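Section 4: Folding and Boxing Small Towels

Applies to hand towels, washcloths and anything else in terry that has to end up in an open box. Bath towels are in Section 5, and the method there is different.

Before you start

Most folding guides, including the first edition of this one, promise a box that stays neat for weeks. We have our doubts. A box stays neat until someone in a hurry pulls a towel from the middle. What the steps below can do is give you bundles of the same size that come out one at a time if people let them.

You will need a clear table, a box with no lid, and the towels, fully dry. The Waletwood kit comes with a cardboard folding template. Benedek Veres, who revised this section, tried it for all of June and went back to folding by eye. Use it if you like it. Nothing below depends on it.

4.1 Setting up the table

1. Clear the table down to the surface and wipe it. Terry picks up crumbs and lint faster than you would think.

2. If the table has a cable grommet, check that the cap sits flush. A raised cap snags loops. Fold in front of it, never over it.

3. Put the box on one side, toward the hand you don't use for the last fold. Angling it a little is fine. The Tramard leaflet asks for it to be exactly square to the table edge, and we could find no benefit in that.

4. Move gloves, scissors and anything with a hook or buckle away from the folding area. The back of the table is far enough.

Note: If your box has a notch in the lower rim, it can face any direction. It makes no difference to the folding.

4.2 Folding

1. Lay the towel flat with the care label facing up. Smooth it from the middle outward, once. Repeated smoothing stretches the hems and does nothing for the fold.

2. Fold the long sides in so that they meet at the center line. Old towels are seldom square, so expect a gap at one end. Leave it.

3. Fold in half along the center line.

4. Bring one short end two thirds of the way up, then fold the other end over it. You should have a thick bundle with one rounded edge.

5. Take the bundle from both sides and squeeze it gently to push out the air. Loose folds will hang down at the front while you do this. Tuck them under before you let go.
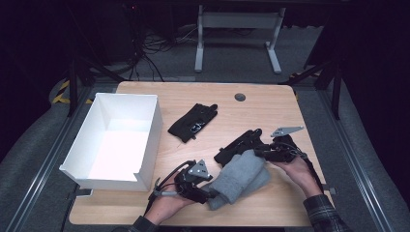 Fig. 4-1. Gray terry towel held as a thick bundle, with the open box to the left.

6. Set the bundle down and leave it alone for a moment. If it springs open, the folds in step 4 were uneven. Open it to step 3 and try again. Pressing harder has never worked for us.

Caution: Do not put a weight on the bundle to flatten it. Some guides suggest a book. It crushes the pile along the fold line, and the towel opens up again anyway.

4.3 Filling the box

1. Stand the first bundle against the short wall of the box, rounded edge up.

2. Add the others in a row, each touching the last. Stop when you can still slide a flat hand in at the end.

3. Lift the box from underneath. Thin-walled boxes bow outward if you carry them by the rim, and the row goes with them.

Caution: Never pack damp towels. Scented sachets such as the Abdelaziz ones will cover the smell for a while. They won't dry anything.

Note: The spare Tulport box is listed in the parts table as item 1654. It is a plain open box. Any box of similar size will do, and we see little reason to order one unless yours has cracked.

4.4 If it doesn't work

Bundles lean over: the row is too short for the box. Add a rolled washcloth at the end.

Bundles too wide: in step 2 of 4.2, overlap the long sides slightly past the center line.

Fabric slips while you squeeze: move your grip closer to the middle of the bundle. Ottó Dobos recommends rubber-tipped gloves for this. The rest of us noticed no improvement.

Fold won't hold at all: the towel may be too stiff. Wash it without softener and dry it completely before trying again. Opinions differ on whether this helps with very old terry.

Continue to Section 5 for bath towels.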